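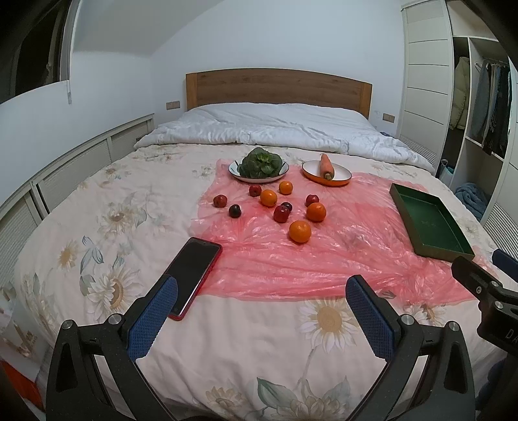

May
by the owner of one slow laptop
2 min read

The Drondetti started shutting itself off again at 7 this morning, halfway through a backup. Pulled the bottom cover and cleaned the fan, which took 40 minutes, most of it spent on one stripped screw. I wanted to spread the parts out on the bed, but the sunflower comforter had the pink plastic sheet and the bok choy on it, so I used the floor. New paste on the processor, cover back on with 3 screws missing.
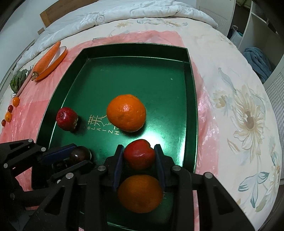
Apple, orange, green tray.

Ran the Brernano stress test after lunch. It held for the full 1000 passes, though the fan is louder than I'd like. Wi is still dropping out in the back room. Moved the router to the hall shelf and will see how it goes.

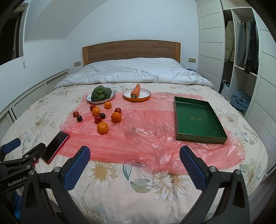 Fruit and veg on the bed.

Priced a new Bumemow at the shop in town. Too dear for the colour screen alone. Will order a battery for the old one and leave it at that.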